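Good practice, again

The Kerkance working group has put out its May draft on shared bench work, and members have been asking whether we plan to sign up. My answer for now is no, or not to all of it. Rule four says a person may stand at the table while the arms are powered, provided the speed limit is set. Set by whom? Checked when? The draft has 50 pages and I couldn't find either.

Vallamell's comment was that table-setting jobs are low risk. Maybe so. A fork and a drinking glass don't look like much of a hazard, but the rule covers where people stand as well as what the grippers pick up.

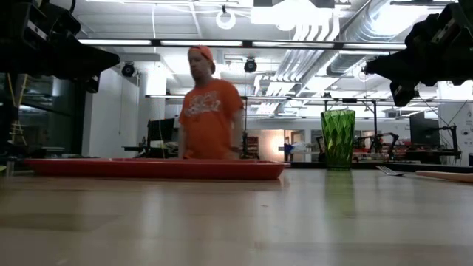 What we'd want changed

Write down the stop distance and put it on the bench. Name one person per shift who can change the limit. Keep glass off the list of approved objects until somebody shows us breakage records. Samonte claims 100 clean runs, which sounds fine until you ask what counted as a run.

Promar has offered to host the next reading of the draft. We'll go, and we'll bring the same questions. Comments on rule four to the usual address before the end of the month, please.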